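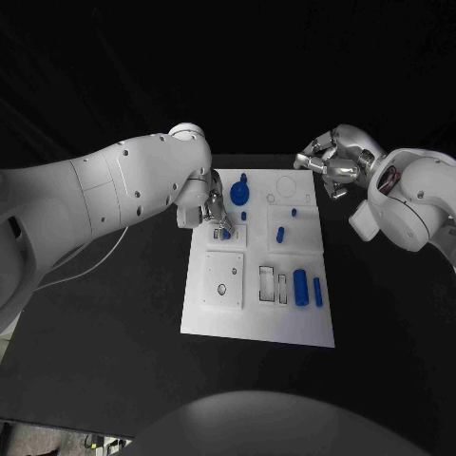
Chore Readiness of Two-Arm Manipulators: Project Report
Submitted Jan 16, 2020

1. Purpose

The project asked whether a two-arm machine can take over small assembly and tidying jobs that a person does without thinking: putting a shelf pin in its hole, fitting a plug, returning a part to its tray. Both households and repair shops were considered. The Ponthorpe repair shop gave us a list of its bench jobs in December, and we sorted 448 entries by the kind of motion each one needs.

2. Task selection

Insertion was the most common motion on the list. It was reduced to a board task with blue pegs and cylinders, a gear-shaped piece, and white plates with openings. A board leaves out much of what makes a real bench difficult, such as dirt, soft parts and poor access, but it keeps the alignment problem. A thin peg has to be held upright between the fingertips and lowered into a small plate, with other pieces standing close by.

3. Method

We made 724 insertion attempts under the Perneron control software. An attempt was stopped if the peg slipped in the grip or if the contact force passed the limit set in the software. The work was split between 2 operators. Piece positions were reset by hand, which took longer than the attempts themselves and is a chore the system could not do for itself.

4. Observations

Thick cylinders gave little trouble. Thin pegs failed mostly at first contact, when the tip caught on the rim of the hole and the peg tilted. Backing off and trying again at a slightly different angle recovered many of these, at the cost of time. The second arm was of limited use in single-peg work. It would matter more for jobs where one hand steadies the part.

5. Comparison with existing work

Hodžić's method searches for the hole in a spiral after contact. We used a simpler version with fewer steps. The Clendura parts set has looser holes than ours, so the two sets of results should not be compared directly.

6. Assessment

Repeated insertion at a fixed station is within reach for a shop that can keep its parts in known places. Household use is not, on this evidence. Later work should start with automatic reset and with openings that are partly hidden from view.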